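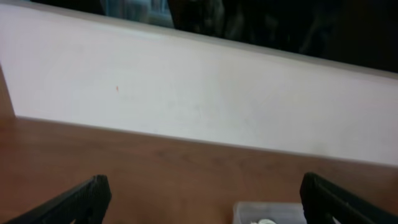 Finnish has fifteen cases and I have now been introduced to all of them, which feels like the kind of party where you shake everybody's hand and then can't remember a single name. Last one in the door was the comitative (coming along with something, together with your whatever) and the book more or less says don't worry, you'll hardly ever use it. Great, thank you, I already made the cards! I did the drill out loud at the table for most of the morning, and the trouble with drilling out loud is that your eyes have to go somewhere. Mine went to the plain white at the back of the table with that tiny orange speck on it, and I swear I now can't say the word for "house" in the plural without thinking of the speck. Talo, talot, taloja, speck. So there's that for science.

December, still morning as I start writing this, coffee number two. I said I'd write in here more about how the studying is going and then I wrote nothing for weeks, so it's going to be a long one.

Streak on Fliteo is 173 days. I was going to be all casual about it but I'm pleased, I really am. I have never done anything for 173 days in a row that wasn't brushing my teeth. Some of those days were pretty thin - one lesson in bed with the sound off, matching the picture of the apple to omena for the thousandth time - but a thin day counts the same as a fat one. The stats page says 3909 minutes total, and I did the math on that and wished I hadn't, because it comes out to a bit over 65 hours, and 65 hours is less than two weeks of a regular job. That's all the Finnish I've ever done with them. When I think of it as half a year I feel like I should be chatting away. When I think of it as a week and a half at the office I feel like a genius.

What Fliteo is good at is making me show up. What it's bad at is telling me why anything is the way it is. You get it wrong, it makes the sad little noise, it shows you the right one, and off you go to the next sentence about a shy wizard. For months I thought there was something wrong with me that I couldn't tell when it was talon and when it was taloa. Then I got the grammar book out of the library and there it was on one page: did you finish the thing or are you still in the middle of it. Luin kirjan, I read the book, done, shut it. Luin kirjaa, I was reading some book, who knows how it ends. I walked around the apartment saying those two to myself the whole evening. English makes you use a pile of extra words for that and Finnish does it with one letter on the end of the book! I don't know why that makes me so happy but it does.

I should put down somewhere how this started, because I keep telling people different versions. The true one is that my grandmother had a few words left from her own mother and used them without ever saying what they were. She said "no niin" when she got up from a chair. She said "voi voi" at the weather. I thought these were just noises she made. Then I was watching some show with subtitles last spring and a detective stood up from a chair and said no niin, exactly her no niin, the same little drop at the end, and I had to pause it. I signed up for the app that same night. So when people ask if I'm planning a trip I say yes, maybe, someday, because it's easier than explaining about the chair.

The vocabulary side I do on Fillix, which is plain flashcards and ugly as sin. I like it a lot better than I expected to. The deck I downloaded has 3000 words in it, supposedly the most common ones, though whoever put it together had their own ideas about common. I knew the word for "parliamentary" before I knew the word for "spoon." I've been putting my own cards in on top for things I'd really say. Spoon, lusikka. Leftovers. Sock. Where did I put my. I still don't have a good one for "never mind" and I use never mind constantly, in English it's practically my catchphrase.

Things that stuck this month, in no order:

- kuukausi is month and kuu is moon, so of course it is
- jääkaappi, ice cupboard, for the fridge
- tietokone, knowledge machine, for the computer (love it)
- kuusi is six and also a spruce tree, and apparently nobody minds
- lompakko, wallet, which I can't say with a straight face

Things that did not stick: every single word beginning with "va." Vasta, vastaan, vastaus, vaikka, vaikea, vaihtaa, varmasti. I look at them and it's soup. I've tried making up stories for each one, like the website says to, and now I've got seven stories that are soup.
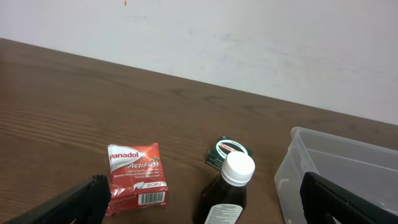
And the double letters, oh boy. I've been sloppy about those because on a screen you can see them, you just type what's there, tap tap, green check mark. Out loud they're a whole different animal. Tuli is fire, tuuli is wind, tulli is customs, like at the airport. I recorded myself reading all three and played it back and I said customs three times. I did it again with a big long stretched-out tuuuuli and it sounded like I was calling a dog. What helped in the end was clapping. I read about it on a forum, you clap the short ones quick and hold your hands together for the long ones, and I felt like a kindergartner, but by the tenth time through I could hear the difference on the recording. Small, but it was in there. I hope the neighbors were out.

The other big news is that I finally went to the conversation hour at Peltonen. I've been walking past it since the summer. It's the bakery with the blue awning and they do a Finnish table in the back once a month, open to anybody, buy a coffee and sit down. I'd talked myself out of it four times. This time I bought the coffee first, so then I was holding a coffee and a cardamom bun and it would've been weirder to leave.

It was five people and me. Two older women who clearly didn't need any practice and come for the company, a young couple who are moving to Tampere, and a man who I think was there by mistake at first but stayed. They went around and everybody said something about their week. I had a sentence ready. I'd had it ready since breakfast, I'd written it on my hand like a kid cheating on a test. Kävin eilen kirjastossa, I visited the library yesterday. And then my turn came and I said it and it came out right, all of it, with the ending on the library and everything, and one of the women said something back to me very fast and very kindly and I did not catch one word.

Not one! I smiled and said joo. She laughed and said it again slower, and what she'd asked was which library. Mikä kirjasto. Two words, both of which I know cold, both of which I've gotten right on Fliteo probably every week since June. I think I was so busy being proud of my own sentence that my ears weren't open. And the way people talk is so different from the recordings, all the ends get swallowed. Minä olen turns into mä oon. I knew that, I'd read that, and it still went by me like a bus.

I stayed the full hour though. I learned that the bun is a pulla and that the shape with the pinched middle is a korvapuusti, which means a slap on the ear. I understood a joke about parking, mostly from the hands. Walked home in the slush so worked up I missed my own street.

So here's the new plan, starting tonight. Less tapping, more listening. I'm going to keep the streak because I'm not made of stone, but one lesson and out. Then Fillix, only my own words plus ten from the big deck. Then the rest of the time goes to hearing real people. There's a radio thing where they read the news slowly, it's short, I can do it while I cook. First time through without looking at the text, second time with.

I'm also going to start writing a few lines in Finnish every day in the green Titum notebook, which has been too nice to use since my birthday. 28 pages in it, it's one of the skinny ones, so if I do half a page a day it takes me most of the way to February. No dictionary on the first try. Just whatever I've got, wrong endings and all, and then fix it in pencil afterward. I did a test run on scrap paper before lunch and got this:

*Tänään on kylmä. Juon kahvia. Minulla on kysymys, mutta en muista sanaa.*

Today is cold. I'm drinking coffee. I have a question but I don't remember the word. I looked it over and I think it's all correct, and it's also pretty much my whole life at the moment.

Later, almost nine. Did the slow news with the pasta on. Caught snow, train, late, the prime minister, and "in Oulu." Second time with the text I found out that the trains weren't late at all, the article was about a train museum opening later in the spring. But Oulussa, in Oulu, I heard that ending loud and clear, double s and all. Clapped it at the stove with the spoon in my hand. Lusikka, partitive lusikkaa, still have to look up the plural. Doing my one lesson and then bed.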